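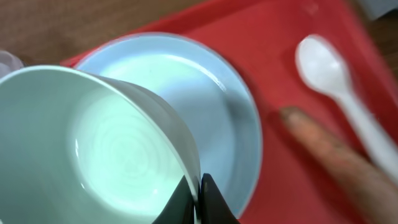

Filed under: Tableware, Care and use

Cups and bowls: your questions

2024-10-27
By Mahlet Degefa

These are the questions that come in most often at the Steka shop and by email. Answers on glaze come from Hagos Jemal, who fires the kilns, and the ones on packing and returns come from Dagim Lencho. If yours is missing, write to us and quote your order number if you have one.

What are the rings inside my cup?

Those are throwing rings. When a cup is made on a wheel the potter's fingers travel up the wall while the clay turns, and they leave a shallow spiral behind them. Some potters scrape it away with a rib before the clay stiffens. We leave it in on the Girnitz cups and take it out on the Anton mugs, so if you prefer a smooth inside, buy Anton.

Do the rings make a cup harder to clean?

A little, if you let tea dry in it. The glaze settles into the grooves, so there is no bare clay down there, but a brown line can build up in the lowest one. A bottle brush reaches it better than a sponge. Bicarbonate of soda on a damp cloth gets rid of what is left.

My white cup looks slightly green or blue inside. Is it the wrong colour?

No. Our white glaze is clear over a white clay, and where it runs thicker it picks up a faint cool tint. It shows most at the bottom and between the rings. It also changes with whatever is near the cup. On a red tablecloth a cool white will look cooler than it does on bare wood, and under some kitchen bulbs it can look quite minty. Take it to a window and look again before you send it back.

Can I get a cup and bowl that match exactly?

Not across ranges. The Girnitz cup is white and the Kaewkla bowl is a pale blue, and the two were glazed from different buckets from the start. Plenty of people use them together. If you want one colour throughout, the Kaewkla range has its own cup, which is lower and wider.

Within a range, pieces from one firing will be close. Pieces from two firings may not be. If you are buying a set, order it all at once and put "same firing please" in the notes box. We can usually do this for up to 8 pieces.

Are they dishwasher safe?

Yes, all of them. Two things are worth knowing. Pieces that knock together in the machine will chip sooner or later, so leave a gap. And a shallow bowl should go in at a steep angle, otherwise the foot ring holds a puddle that tips over everything when you lift it out.

Which way up should cups go in the rack?

Mouth down, leaning a little. Flat on the rim is fine on a wire rack and a nuisance on a solid shelf, where the air can't get in and the cup stays damp.

I keep chipping the rims. What am I doing wrong?

Usually it is the tap. Most of the chips we see are from a rim meeting the spout during washing up. A plastic bowl in the sink helps, and so does washing the cups first, before there are pans in with them. The second cause is stacking one cup inside another. The Girnitz cup was never meant to stack. It goes in far enough to feel steady and then the upper one jams or slides.

A thick rounded rim survives more than a thin one. If you have small children or a stone sink, choose the thicker rim.

Two cups are stuck together. How do I separate them?

Fill the inner one with cold water and stand the outer one in warm water from the tap. Not boiling. Wait a few minutes and twist gently. Don't tap them on the worktop and don't lever them with a knife. If that fails, put a drop of washing-up liquid around the join and leave them overnight.

How should I store shallow bowls?

In a stack with the rims level, no more than 7 high. Put a sheet of kitchen paper or a circle of felt between each one if the foot rings are unglazed. You can feel this with a fingertip: an unglazed foot is dry and slightly rough, and it will scratch the bowl underneath over the years. Amanuel Assefa in the shop sands every foot by hand before it goes out, but sanded clay is still clay.

Heavier pieces go at the bottom. Don't put cups in the top bowl.

What is a wide, flat-bottomed bowl good for?

Pasta, salads, risotto, anything you want to spread out and eat with a fork. It is not much good for soup if you have to carry it across a room. Mitsuko Hosoda, who designed the Kaewkla bowl, wanted a base flat enough to cut food on, and it works well for that. It also makes a good fruit dish.

Grey marks have appeared on my plate or bowl. Is the glaze scratched?

Almost never. They are metal marks. Cutlery is softer than glaze, so the knife leaves a trace of itself on the surface like a pencil. White and pale blue show it more than anything else. A cream cleaner made for ceramic hobs will take them off. Use a soft cloth, rub in circles, rinse twice. Please keep steel wool away from it, as that makes more marks.

There are fine cracks under the glaze. Can I still use it?

Fine lines that look like a net are called crazing. They mean the glaze has shrunk a little more than the clay. On our current ranges it should not happen, so send us a photograph. On older pieces, including anything with a stamped number on the foot, it was common. We wouldn't put those in the microwave or leave oily food in them. They are fine for keys and lemons.

A crack you can feel with a nail is different. So is one that runs down from the rim. Stop using that piece for hot drinks.

How can I tell if a cup is cracked?

Hang it loosely from a finger by the handle, or rest it on your open palm if it has none, and flick the wall with a fingernail. A sound cup rings. A cracked one gives a flat clack. Try it on a cup you know is good first so that you have something to compare.

Can they go in the microwave and oven?

Microwave, yes, except for crazed pieces. Oven, only the pieces sold as ovenware. Cups and the Kaewkla bowls are not. They may come through it many times and then split on the next go, and we can't replace them if they do.

Can I pour boiling water straight in?

Yes, if the cup is at room temperature. In a cold house in winter, run it under the warm tap first. Don't take one from the fridge and fill it from the kettle.

How do I get tea and coffee stains out?

Soak in warm water with a spoonful of soda crystals for an hour, then wash as normal. A denture tablet does the same job and is handy for deep cups your hand won't fit into. Bleach will shift the stain, but it is slow to rinse out of any bare clay on the foot and you will smell it the next morning.

There is a pinhole in the glaze. Is that a fault?

One or two on the outside or the foot, no. On the inside or on the rim, yes, and we will swap it. Gas comes out of the clay in the kiln and sometimes the glaze doesn't close over again in time. We check for it, and one still gets past now and then.

How do I pack cups for a house move?

Wrap each one on its own. Start at a corner of the sheet, tuck the first fold into the mouth of the cup, then roll. Two sheets of newspaper for a cup, three for a bowl. Stand bowls on edge in the box, like records. Laid flat, the bottom one takes the weight of all the rest. Cups go on top, mouth down. Fill every gap and shake the box lightly before you tape it. If you hear anything move, add paper.

Newsprint comes off on white glaze, so expect to wash everything at the other end.

Something arrived broken. What do I do?

Keep the box and the wrapping and email Dagim within 4 days with a photograph of the piece and one of the parcel. You don't need to post the bits back. If the item is in stock we send another; if not, you choose between waiting for the next firing and having the money back.

Do you repair chips?

No. For a small chip on an outside wall you can take the sharpness off with wet fine-grade sandpaper. We don't suggest it for a rim you drink from. Food-safe repair is a specialist job and costs more than the cup in most cases.

Do you sell seconds?

Twice a year, in the shop only. The last sale was in July. Most are seconds for a warped rim or a glaze drip and they are perfectly usable. They can't be exchanged.

What does 3264 on the foot mean?

It is the recipe number of the clear glaze, and it is on a lot of pieces. It isn't a date or a limited edition number, whatever the online auction listing says. The letter after it is the kiln.

Can I buy a single replacement?

Yes, for anything still being made. For discontinued shapes, send Amanuel a photograph and the width across the rim in millimetres. He keeps a shelf of odd ones in the back and may have yours.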